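**Folding tees on a white table: method, lint, despair**

**prisano_laundry** (thread starter)

Moved the folding operation onto the big white table last month and I have opinions, mostly bad. Some background: we do shirts for a youth soccer league, a 5K and whoever else Shaimaa Alaoui can't say no to at Prisano. The last order was 1,473 shirts. I folded more of them than I'd like to discuss.

My old surface was a gray counter that came up to my ribs. The new one is a better height and my back has stopped filing complaints. What I want to know is how people lay out a shirt before the first fold. I was taught to put it face down, smooth from the collar to the hem, sleeves in, thirds, done. Shaimaa does it face up and says I'm folding like a department store in 1994.
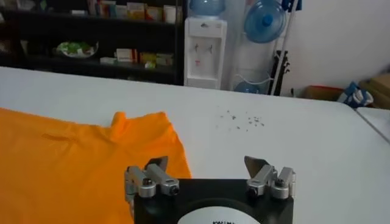

My problem is the collar. However well I smooth the body, the neck end has its own plans, and by the time I've brought the sleeves in there's a ridge that telegraphs through the whole stack. The orange one has an edge standing up in a little peak at the top, so you know the kind of thing I mean. Press it down and it moves two inches over and waits for you. Do I iron it? Do I ignore it? Is the answer a folding board, which I have resisted on grounds of pride?

**gusset**

Folding board. Swallow the pride. I held out for 16 years and got faster in an afternoon.

**threadbare_tim**

Disagree with the board. They're great if every shirt is the same size, and then a youth small shows up and you're folding it around a piece of plastic wider than it is. Pinch the shoulder seams, give it one shake, lay it down from the hem up. The collar goes down last and has nowhere to go.

**gusset**

They make boards in more than one size, Tim.

**threadbare_tim**

And now you own three boards.

**prisano_laundry**

Tried hem first. Better on the adult sizes, no difference on the youth ones, where the collar is half the shirt anyway. Shaimaa tried it too and announced that she has always done it that way, news to everyone in the building.

Second question while I have you. Specks. A white table shows you everything you've ever shed. I wipe it, turn around, and there's a fresh patch of dark bits sitting out in the middle like it pays rent. The gray counter must have been just as filthy, and I was happier not knowing. 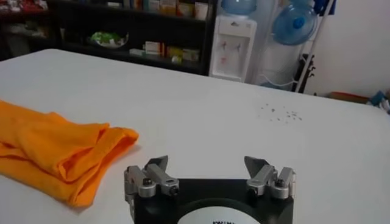

I've been using a damp microfiber between batches, and all it seems to do is herd the stuff toward one side. Dry cloth is worse. A lint roller works, but I went through a whole one on the soccer order and at that rate I'm basically paying the lint a salary.

**mama_erraji**

Squeegee! The little rubber kind for shower doors. I run the folding room at Erraji and we swear by ours, one pull toward you and everything comes off the edge into your hand or the bin (or your shoe, if you're me). Do it dry. It picks up thread ends too, and those are the ones that end up inside a white shirt and get you an email with a photo attached.

**gusset**

Are you sure it's lint? If it's gritty it could be coming off the shelf or the ceiling. Rub a bit between your fingers. Lint smears or rolls up. Grit feels like grit.

**prisano_laundry**

Rubbed it. Some of it rolled. Some of it didn't. I have decided not to investigate the part that didn't.

**threadbare_tim**

I'd investigate it. Grit under a screen print will scuff it, and then you're explaining that to a soccer parent.

**mama_erraji**

He's right about the print. Fold with the print in, and wipe before every stack whether it looks dirty or not.

**bestero_bob**

Unpopular opinion, put a sheet down. Plain cotton flat sheet, clipped at the corners. Shirts don't slide, lint sticks to the sheet, shake it outside at lunch. We did 2,000 race shirts at Bestero like that and never touched the table.

**threadbare_tim**

A sheet bunches. Then you have two things to smooth.

**bestero_bob**

Not if you clip it, hence "clipped."

**gusset**

I'm with Tim on this and I don't enjoy it. A slick top is faster. You want the shirt to slide when you pull the sleeves in.

**prisano_laundry**

Update. Bought the squeegee, 18 inches, far too big, very satisfying. Specks go where they're told for the first time. Did not buy the board. Clipped a sheet over half the table to give Bob a fair trial, and Shaimaa has claimed that half and won't give it back.

Collar still pops up on the youth smalls. We have the Hudance order in March and it's all youth smalls, so if anyone has a trick for those, I'm listening. Even to the board people.

**gusset**

Medium board. Turn it sideways.

**threadbare_tim**

Here we go.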